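The Towel Shelf Gets a Second Look
Two people with very different linen closets on folding, hanging and knowing when to stop buying

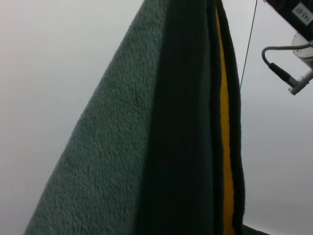
Jamie Haslam owns 14 bath towels and can tell you where each of them came from. Four were a wedding present. Two were bought in a hurry in July, the week the washing machine quit. The rest came from Simard, a small home goods store in Kenasside that has sold sheets, towels and table linen from the same corner for most of Haslam's life.

"I went in for a bath mat," Haslam says. "I came out with green towels. That was nine years ago and I still use them."

Towels are among the hardest-working fabrics in a house and get very little attention until they smell bad or stop drying. Most people were taught one way to fold them, usually by a parent, and never changed it. Haslam was taught to fold in half, in half again, then in half once more. It makes a thick block that slides off the pile when you pull out the one below.

The change came with a move to an apartment in Ulach, where the linen closet is 14 inches deep. The old blocks stuck out past the shelf and the door would not close. Haslam tried rolling them, which looked nice for a few days and then fell apart. After that came a long fold in thirds: both long sides brought in toward the middle, then the whole length doubled over twice. The raw edges end up inside and the rounded fold faces out.

The long fold has another use. A towel folded in thirds goes straight over a rail without being opened, and it hangs with its edges tucked away. For a guest bathroom that is enough. For a towel in daily use it is a poor idea, as several layers of wet terry on top of each other dry slowly. Haslam keeps the thirds fold for the closet and spreads the everyday towels out in a single layer on the bathroom door.

Color is the other thing that sorts a towel shelf. Haslam's are mostly greens, from gray-green to nearly black, with a few yellow pieces that were meant for the kitchen and drifted. Dark towels hide makeup and hair dye. They also show lint, and a new one can bleed in the first few washes. Haslam washes anything dark green by itself three times before it goes in with the rest. The yellow ones are on their own permanently after an accident involving a red sock.

At Simard, the staff answer the same laundry questions week after week. Their printed sheet, taped beside the register, is short. Wash new towels before using them. Use less detergent than the cap suggests. Skip fabric softener, which coats the loops and leaves them less able to take up water. Shake each towel hard when it comes out of the washer and again when it comes out of the dryer, so the loops stand up. Snip a pulled loop with scissors and do not tug on it.

The store sold 2,380 bath towels last year, more than any other item it carries. Hand towels were a distant second. Washcloths came to 462, a figure the owners put down to people using their hands.

How many towels a home needs depends mostly on how often the wash gets done. Two bath towels per person works for a household that does laundry weekly, with a third for anyone who swims or goes to the gym. Guests need a couple more. By that count Haslam, who lives with one other adult and a dog, has several too many, and admits it.

The oldest ones are headed for the Plevus animal shelter, which takes clean bath towels in any color as long as they have no holes big enough for a paw. Thin towels are welcome too. They dry faster between kennels.

Haslam has set aside three so far. The wedding towels are staying, though two have frayed along the hem and one has a bleach mark shaped like a boot. They sit at the bottom of the pile, folded in thirds like the rest, and come out when the bathtub overflows.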